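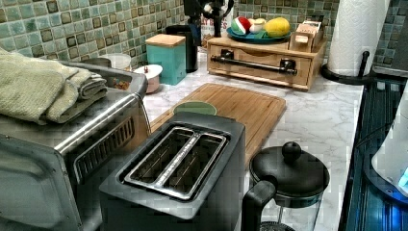 Progress Report to the Sabbagh Fund
Home Energy and Appliance Safety Project, Curkov District
Submitted by the Curkov Housing Association
May 10, 2025

1. Purpose of this report

This report covers the second half of the grant period and is submitted under the terms of the award agreement. It describes the work completed in the Curkov and Dasitz properties, the changes made to the original work plan, spending against the approved budget, and the work that remains. The interim report sent to the Fund last September should be read alongside it, as the background to the project is not repeated in full.

2. Background

The Association rents homes to 2,039 households in the district. Most of the buildings were wired before it was common for a kitchen to hold several electric appliances in daily use, and many kitchens were built with a single pair of outlets along the counter. Tenants have made up the difference with extension cords and adapters. The repairs desk had been recording tripped breakers and scorched outlet covers for several years, but the records were kept by building and did not show which kitchens were affected or how often.

The grant was awarded to pay for home visits, minor electrical work, and printed guidance for tenants. It was not intended to cover full rewiring, and no grant money has been spent on rewiring.

3. Home visits

A total of 1,020 households received a visit by the close of the reporting period. Each visit was carried out by a qualified electrician together with a member of the tenant services staff. The electrician tested the kitchen circuit, checked the outlets and the condition of cords, and noted the rated load of any appliance the tenant agreed to have inspected. The staff member went through the tenant guide and arranged follow-up where it was needed.

Visits in Curkov went largely to schedule. Visits in Dasitz began late. The contractor first appointed for the Dasitz buildings withdrew before any work was done, and a second round of quotes had to be obtained. Gindberg Electrical was appointed in its place and has met its weekly targets. Getachew Lemma, who manages the visits for the Association, has asked that the Fund note the quality of Gindberg's written records, which have allowed repeat visits to be kept to a minimum.

Refusals were fewer than expected. Where a tenant declined a visit, the usual reason given was work hours, and evening appointments were added to the schedule in response. A smaller group of tenants was concerned that a visit would lead to a rent increase. A letter confirming that no charge or rent change would follow from the project was sent to all households, and several tenants who had first declined then booked an appointment.

4. Minor electrical work

The most common job was the addition of outlets on a separate kitchen circuit. The next most common was the replacement of worn outlets and cracked covers. In a number of homes the electrician found that the refrigerator shared a circuit with the counter outlets. These homes were given priority and the circuits have been separated in every case where the panel had room for it. Where the panel had no room, the home has been placed on the Association's capital works list, and the tenant has been told in writing.

Two matters came up which the original plan had not foreseen. The first was the number of kitchens in which the panel labels did not match the circuits. Correcting the labels takes little time, but it was not included in the unit price agreed with the contractors, and the cost has been met from the Association's own maintenance budget. The second was the condition of the range hoods in the oldest Dasitz building, many of which no longer draw air. Tamara Levchenko of the maintenance department is preparing a separate proposal on this subject, and no request is made of the Fund at this time.

5. Guidance for tenants

The tenant guide was rewritten after comments from the first group of households. The earlier version ran to twelve pages and was found to be too long. The present version is a folded sheet with large type. The main advice is as follows:

Plug heating appliances directly into a wall outlet and do not use an extension cord.
Do not run two heating appliances on the same outlet pair at the same time.
Keep towels, paper, and packaging off appliances that give off heat, and away from vents.
Empty crumb trays regularly, after unplugging the appliance and allowing it to cool.
Report any outlet that feels warm, buzzes, or shows a brown mark.

Liudmyla Hnatiuk led the rewriting and tested the text with tenants at three open sessions in the Curkov community room. The sessions also produced a request for a version in larger print for older tenants, now available from the office. Translation into two further languages is in progress.

6. Staffing

Jozefína Trnka joined the project as visits coordinator following the departure of the previous post holder. The post was vacant for six weeks, during which bookings were handled by the general tenant services desk. Some appointments were entered twice in that time. The errors have been corrected, and the booking system now rejects a second entry for the same address.

7. Budget

Spending on home visits is in line with the approved budget. Spending on minor electrical work is below budget, owing to the late start in Dasitz, and is expected to reach the approved level by the end of the grant. Printing costs were higher than planned as a result of the second version of the guide. The difference was covered by a transfer from the travel line, within the limit allowed without prior approval. Pylyp Sirko, finance officer, has attached the full statement of accounts and copies of contractor invoices as Annex A.

8. Remaining work

The remaining Dasitz visits will continue in building order, starting with the two buildings nearest the river. Homes where no one could be reached after three attempts will receive a final letter and a direct telephone number. A sample of the homes visited early in the project will be checked again to see whether the new outlets are in use and whether extension cords have returned to the kitchen.

The Association requests the Fund's approval to extend the end date of the grant by two months, with no change to the total award. The extension would allow the Dasitz work to be completed at the present pace without bringing in a further contractor. A revised timetable is attached as Annex B.

Questions on this report may be directed to Getachew Lemma at the Association's main office in Curkov.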